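From: Darnell Tillman
To: handheld-users list
Subject: Re: [handheld-users] Finger pads creeping out of line
Time: 16:42

Hello all,

Following up on the message quoted at the bottom. We have had the same fault at Irnwood, and in our case it ended with a knife on the floor, so I think it deserves a proper write-up.

We use the hand-held grippers in pairs, one in each hand, for table-laying and clearing tasks. The fingers are the large rectangular pads with a single screw near the top. Sessions are long and the pads get squeezed shut several hundred times in a morning. What we found is that the screw on one pad had backed out far enough for the pad to rotate a little under load. With the gripper open it sat square and looked fine. With something thin and hard between the pads it turned, and the object turned with it.

The person demonstrating had picked up a serrated knife by the handle and was moving it from the tray to the mat. The pad rotated, the blade swung down, and the knife dropped past the edge of the table and landed next to her shoe. She was not hurt. She was wearing trainers and I would not like to rely on that.

We stopped all work with knives that afternoon and went through every gripper on the shelf. Of the 4 we had in use, 2 had a pad screw that could be turned by hand. The other 2 were tight, and those were the ones that had been rebuilt in December with thread lock. The older ones had been put together dry. I had assumed they were all the same and had not checked the build sheet, so that part is down to me.

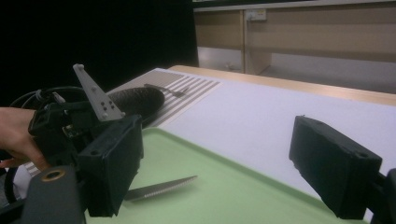

handheld-users Digest, Vol 4, Issue 4

For anyone who wants to look at their own, the screw hole near the top of the pad is the place to start. Ours had no witness mark on it, so there was no way to tell from a glance that anything had moved. The check we now do takes under a minute:

Close the gripper on a wooden spoon handle, placed low down and off to one side of the pads. Try to twist the spoon. If either pad moves against its mount, take the gripper out of use. Do both pads, since one can hide the other.

We also run a paint pen line across each screw head and on to the pad, and look at it at the start of a session and again after the break. A broken line means the gripper goes in the red box. It does not get nipped up at the table and carried on with. We did that at first and the same screw was loose again by lunch.

Other changes, in case they are useful:

Serrated knives are off the object list until all the pads have been refitted. After that they come back only with the tray pulled well in from the table edge. The risk assessment had covered cuts to the fingers and had nothing in it about a knife being dropped. It has now.

Cables get looked at in the same check. One of ours had been pulling on the body of the gripper whenever the wrist turned, and I suspect that adds to the load on the pads, though I have not proved it.

Recordings made with a loose pad are being held back. The finger position in the log comes from the jaw and not from the pad, so the numbers look perfectly healthy while the object is slewing about. We only found the bad ones by watching them. If somebody has a way of picking this out automatically I would be glad to hear about it.

I have written to Prendell, who supplied the pads, and asked whether a second screw or a locating pin could be added. No reply yet. I will post it here when it comes.

On Tsang's question below about torque, I don't have a good answer. Ours are done with a short hex key until firm. The plastic will strip if you lean on it, and we have one body that went that way.

Darnell Tillman
Irnwood workshop

> From: Tsang
> To: handheld-users list
> Subject: [handheld-users] Finger pads creeping out of line
>
> Hi,
>
> Has anyone else seen the finger pads shifting during use? On the
> Aketetti set we are getting objects that go in straight and come out
> crooked, mostly cutlery. Forks are the worst. Mugs and anything
> with a bit of give in it seem to be fine.
>
> I retightened the pads and it went away for over a week, then came
> back on the same side. The jaw calibration passes every time so I
> don't think it is that.
>
> Does anybody have a torque figure for the pad screw? There is
> nothing in the assembly notes I was given.
>
> Thanks,
> Tsang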